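床面叠衣操作方法:以床垫作工作台整理一家人的换季衣物

适用范围

本文说明没有专用叠衣台时,如何把床垫表面当作工作台,完成上衣、裤子、童装的分拣、铺平、折叠和入柜。方法适用于单人操作,一次处理一筐晾干的衣物。衬衫、西装、羊毛大衣等需要挂放的衣物不在本文范围内。

文中尺寸按深度40厘米的抽屉给出。抽屉深度不同的,按第六节的方法换算。

一、床面准备

1. 撤掉被子、枕头和床单,只留床垫。床单有褶皱,衣物铺在上面会跟着起拱,折线容易偏。
2. 床垫表面用干布擦一遍。绗缝面的凹点和扣饰周围容易积灰,顺着缝线方向擦。
3. 检查扣饰。金属或硬塑料扣饰若有翘边,会勾住针织面料。发现松动的,先用线固定,或在该处垫一块薄毛巾。
4. 表面带覆膜或光泽较强的床垫,摩擦力小,衣物容易滑动。轻薄的化纤运动服尤其明显。处理这类衣物时,先压住一端再拉另一端,不要两端同时用力。
5. 床垫过软的,可在叠衣区垫一块硬纸板,纸板边长不小于衣长的一半。

二、照明与站位

操作者站在床的长边一侧,身体正对叠衣区。叠衣区取靠近自己的一块,伸手能够到四角即可,不要把衣服推到床中央去叠,弯腰过深会很快疲劳。

光线从侧面来最好。侧光下褶皱有阴影,容易看清;正对窗户时,光面床垫会反光,深色衣物的边缘反而不易辨认。反光严重时拉上一层纱帘,或换到床的另一侧操作。

床高低于膝盖的,建议坐矮凳操作。

三、分区

床面分为三个区:

待叠区:放在左手远端,堆放未处理的衣物。
工作区:正对身体,任何时候只放一件衣服。
成品区:放在右手侧,按人或按抽屉分摞。

左利手者左右对调。

分拣放在折叠之前完成。先按颜色深浅粗分,再按类型细分。深色衣物集中处理有一个好处:深色面料沾绒毛明显,可以在同一段时间内用粘毛滚筒统一清理,不必来回换工具。浅色衣物另成一堆,避免沾上深色绒毛。

袜子和内衣不参与床面折叠,单独装盒,最后处理。

四、铺平

铺平质量决定成品是否方正,占用的时间通常比折叠本身长。

1. 提起衣物,抖动两次,让面料自然下垂。
2. 上衣正面朝下,裤子沿中线对折后侧放。
3. 从领口或腰头开始定位,此处先放下,不再移动。
4. 用手掌由中间向两侧推平。不要用指尖抠拉,针织面料会被拉出局部变形。
5. 整理袖子或裤腿。带侧条的运动服,以侧条作为对位基准:侧条拉直,面料的纱向也就基本顺直。侧条扭转说明接缝处有扭曲,需提起该侧重新放下。 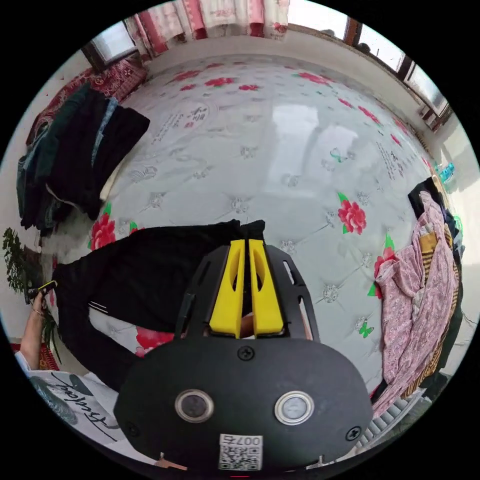 图1 黑色衣物平铺于床垫,一侧带白色条纹

床垫自带的印花和绗缝格可以用作参照。菱形绗缝的缝线斜向排列,不能直接当作水平线,但相邻菱形的顶点连起来是一条直线,可以让下摆对齐这条连线。印花图案形状不规则,只适合记大致位置,例如记住领口放在哪一朵花旁边,下一件同类衣物放在同一处,这样一摞衣服的起始位置一致,折出来的宽度差别较小。

没有图案的素色床垫,可贴一条低粘度纸胶带作为基准线,用完揭掉。

五、折叠

5.1 长袖上衣

1. 背面朝上,领口朝远离身体的方向。
2. 右侧向中线折入,折线从肩部中点垂直向下。右袖沿折线向下翻折,与衣身侧边平行。
3. 左侧同样处理。此时衣身成为一个长条,左右边缘应平行。
4. 下摆向上折三分之一,再向上折一次,盖到领口下缘。
5. 翻面,领口在上。

连帽衫在第2步之前,先把帽子平铺折到后背上,抽绳塞入帽内。

5.2 运动长裤

1. 沿裆部中线对折,两条裤腿重叠,侧条朝外。
2. 裆部突出的三角部分向内折,使裤子成为长方形。
3. 裤脚向上折至腰头下方,留出两指宽。
4. 再对折一次。腰头较厚的松紧裤,最后一折由裤脚端向腰头端卷入,成品不易弹开。

拉链裤脚先拉合拉链,再行折叠。拉链头朝内,避免刮擦床垫表面和其他衣物。

5.3 短袖与童装

短袖按长袖方法处理,省去袖子的翻折。童装尺寸小,纵向只折一次,横向对折两次。身高差别较大的两个孩子,衣物分摞存放,不要为了整齐混成一摞。

粉色、白色等浅色童装安排在深色衣物全部入柜之后再铺到工作区。

5.4 薄滑面料

速干衣、防晒衣、里衬光滑的外套,折好后会自行散开。处理方法是在最后一折时,把下摆的开口作为口袋,将领口一端塞入。塞入深度取成品长度的四分之一,过浅会脱出,过深会在胸前留下明显折痕。

六、尺寸换算

竖放时,成品高度应低于抽屉内高,留出不少于3厘米的余量,抽拉时不会刮到上层隔板。

深度40厘米的抽屉,单排摆放的有效长度取35厘米,余下部分留给抽取衣物时手指插入的空间。抽屉深度改变时,同样减去5厘米作为有效长度。

成品宽度由第一次纵折决定。宽度不合适的,回到5.1第2步调整折线位置,不要在成品上硬压。

七、入柜

1. 整摞搬运时,一手托底,一手压顶,从床面平移到托盘或储物篮中,再送到柜前。
2. 竖放时,折边朝上,开口朝下。
3. 常穿的放外侧,过季的放内侧。
4. 每个抽屉只装到八成,留出当季周转的空间。

收纳盒没有特别要求。本文试用的是Jeltura的布面抽屉盒和Damstead的直角储物篮。布面盒侧壁较软,装满后会外鼓,适合放毛衣;直角篮侧壁硬,适合竖放裤子和短袖。

八、常见问题

成品一头厚一头薄
多为袖子堆叠在同一位置。检查两只袖子是否都沿侧边平行放下,袖口不要在下摆处重叠。

折好后中线偏移
铺平时领口移动过。重新定位领口,用一本薄书压住后再折两侧。

衣服在床面上打滑
参见第一节第4条。仍然打滑的,在工作区铺一块纯棉浴巾,浴巾四角拉平。

深色衣物沾白色绒毛
多来自浴巾或浅色衣物。改用硬纸板作垫层,并在折叠前用粘毛滚筒沿纱向滚一遍。

床垫表面印字处发涩
印字部分的涂层与周围不同,衣物推过时阻力会变化。把工作区移到没有印字的位置。

九、收尾

叠衣结束后,再用干布擦一遍床面,铺回床单。掉落的纽扣和线头收入小盒,有脱线的衣物单独放出,不要入柜。十二月换季时衣物量较大,可分两次操作,每次只处理一个人的衣物,未叠完的放回筐内,不要留在床上过夜。

整理:Chiến Vi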